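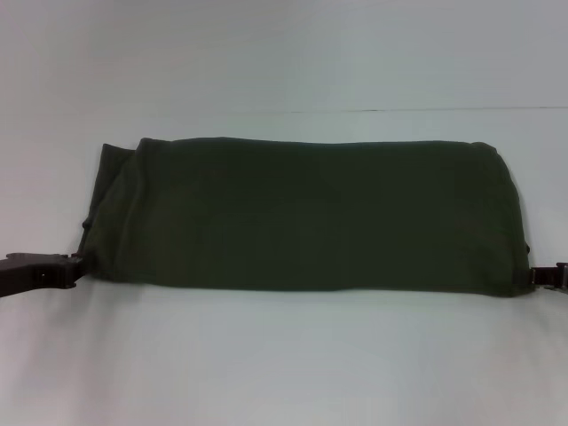
Parvaneh Heydari would buy the Skasari again, though she wishes the setup guide had been longer. Her shop has rented the two-armed folding kit from Imbridge since October.

"It does 96 pieces on a normal shift," she said. "Dark cloth took us longer to get right than light cloth."

Ingvar Eskildsen of Imbridge said the fix was a settings change. "We lowered the pull. You want it flat, and you don't want it stretched."

The rental is $300 a month. Spare finger pads are extra.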